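Black phone backs -- wipe, case or just live with it?
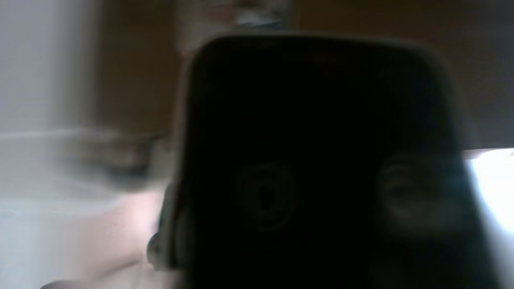
sternness_ave
Reply 1

OK so I have finally given up on cases. Mine got so bulky that the thing wouldn't sit in the cup holder anymore. The trouble is that anything black and smooth looks great for 20 minutes and then I pick it up with buttery toast hands and it looks like a crime scene. What is everyone using to keep theirs clean? I don't want to spend 30 bucks on a spray that's mostly water.

morozmom
Reply 2

Plain microfiber, the kind you get with glasses. Breathe on it, wipe, done. I have one in my coat, one in the car and one in the kitchen drawer with the rubber bands. Wash them without fabric softener or they just push the grease around!

flollus_fan
Reply 3

I'm going to disagree with Moroz here (sorry). Breathing on it does nothing for hand cream. You want a cloth that's a little bit damp, then a dry one right after. The Flollus cloths come in a pack of 17 for some reason and I'm still on my first pack from two winters ago.

Keep the wet one away from the ports and don't scrub at the camera part. Go in little circles from the middle outward.

esko s.
Reply 4

Esko Seppälä here, I had a repair counter in Clanddale for years. Please don't use window cleaner. People did it all the time and then came in asking why the coating was patchy. Damp cloth is fine. For the groove along the rim, a soft dry toothbrush, and I mean a soft one. Pocket lint packs in there like felt.

Also a thin case is still cheaper than a new back. Just saying.

sternness_ave
Reply 5

See, I knew somebody would say case. I've dropped it exactly once, on carpet!

The toothbrush is a good tip though, I just tried it and I'm a little disgusted with myself.

morozmom
Reply 6

@flollus_fan hand cream is a fair point, I don't wear any. But two cloths is one more cloth than I'm willing to deal with at the bus stop.

tinpan500
Reply 7

Am I the only one who leaves the smudges? It lives in a pocket with my keys. I wipe it on my jeans on the way to work Monday and that's it for the week.

esko s.
Reply 8

With your KEYS? Move the keys. Jeans aren't great either, there's grit in them and over time you get that hazy look that won't wipe off, worst of all on the lens covers.

tinpan500
Reply 9

Mine has been hazy since February so I guess that explains the photos lol. I figured it was the weather.

flollus_fan
Reply 10

Try the damp cloth on it before you decide it's scratched. Could just be grease. If it's still foggy when it's dry then yeah, Esko's probably right.

sternness_ave
Reply 11

Going with damp then dry at home and one cloth in my bag. Still no case. Does anybody have a cup holder insert they like, or should that be its own thread?

Contact the moderators | Copyright Clanddale Household Forum | Back to top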